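Sitetti Publishes Revised Care and Storage Guidance for Workroom Tables and Power Leads

New document replaces two earlier leaflets and applies to all Molow table ranges

BARNGATE, December – Sitetti, a supplier of furniture and fittings for workshops, classrooms and shared offices, today published revised guidance on the care of wood work surfaces and the storage of low-voltage power leads. The document replaces two separate leaflets that had been in circulation with the Molow and Baysal product lines. It takes effect on publication and can be downloaded at no charge from the Sitetti support pages.

The revision follows a review of service requests received at the Barngate office. The review covered 200 closed requests. Most of them concerned surface marks, finish wear or damaged leads, and a large share had been handled under guidance that was out of date or that conflicted between the two leaflets. The earlier Molow leaflet, for example, allowed a damp cloth on oiled wood without stating how the surface should be dried. The Baysal leaflet advised against any moisture on the same finish.

Scope of the guidance

The document applies to solid wood and veneered tops supplied with an oil, hard wax or clear lacquer finish. It does not apply to painted tops, laminate tops or outdoor furniture, which remain covered by their own instructions. Leads are covered from the outlet of the power supply to the equipment plug. Fixed wiring is outside the scope, and work on it should be carried out by a qualified electrician.

Surface care

Dry dusting is now the standard method for routine cleaning. Loose fibers, lint and dust should be lifted with a clean, lint-free cloth, working along the grain. Dry paper towels are no longer recommended on hard wax finishes. In the Barngate finish trials they left fine scratches visible under side lighting. 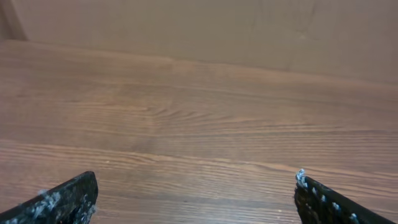 Where dry dusting does not remove a mark, a cloth dampened with plain water may be used. The cloth should be wrung out until it no longer drips. The surface should then be wiped dry within 30 seconds and left uncovered for at least 10 minutes before equipment is returned to it. Household sprays containing silicone, ammonia or bleach should not be used on any of the finishes covered. Silicone in particular prevents later coats of oil or wax from bonding and can make local repair impossible without sanding.

Oiled tops need a maintenance coat when water no longer beads on the surface. The previous fixed interval of one coat per year has been withdrawn. Wear depends heavily on use, and tops in shared rooms may need attention well before tops in private offices. Hard wax tops may be treated in patches. Lacquered tops should not be oiled or waxed – worn lacquer must be sanded and recoated, and the document sets out the steps for this work in an appendix.

Oil-soaked cloths can heat up and catch fire on their own if left folded or balled. They should be laid flat outdoors to dry, or placed in a sealed metal container filled with water, before disposal under local rules. This warning appeared in small type in the Molow leaflet and was missing from the Baysal leaflet. It now appears on the first page.

Handling and storage of leads

The second part of the document deals with power leads and adapters. Damage at the point where the cord enters the plug or the adapter housing was the most common lead fault in the requests reviewed. The guidance makes the following changes.

Leads should be unplugged by gripping the plug body. The cord should not be pulled, and an adapter should not be lifted or left hanging by its cord.

Leads should be coiled loosely, with each turn following the natural curve of the cord. The minimum inside diameter of a coil is now 4 inches for all leads supplied with Sitetti products. Cords should not be wound around the adapter housing, as this places a sharp bend at the exit point.

Hook-and-loop straps are the preferred fastening. Wire ties and rubber bands should not be used for long-term storage.

Adapters should be placed on a hard, flat surface during use, with any ventilation slots clear. They should not be covered with cloth, paper or other leads.

Leads of different voltage should be labeled at both ends before they are stored together. A plug that fits a socket is not proof that the adapter is suitable, and the output rating should be compared with the rating plate on the equipment.
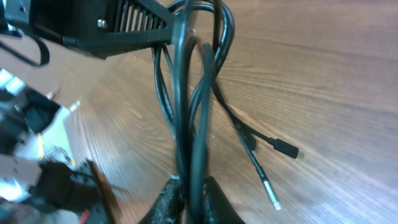
Inspection

Leads should be checked before each period of use and whenever they are taken out of storage. Any lead with a split jacket, exposed conductor, loose plug or discolored contact should be withdrawn from service. Tape is not an accepted repair. Replacement leads for current Molow and Baysal products can be ordered by part number, which is printed on the label under the table top.

Effect on existing warranties

Warranty terms are unchanged. Customers who followed either of the earlier leaflets will not have a claim refused on that ground, provided the work was done before the new document was published. Claims already open will be assessed under the leaflet supplied with the product.

Availability

The guidance is available as a print-ready file and as a plain text version for use with screen readers. Printed copies will be packed with new orders from the Barngate warehouse once existing leaflet stock has been withdrawn. Facilities departments may reproduce the document in full for internal use, without charge and without prior permission.

About Sitetti

Sitetti supplies tables, storage and power fittings for workrooms, schools and offices. Its product lines include Molow work tables and Baysal office furniture. The company is based in Barngate.

Media contact: Sitetti Press Office, Barngate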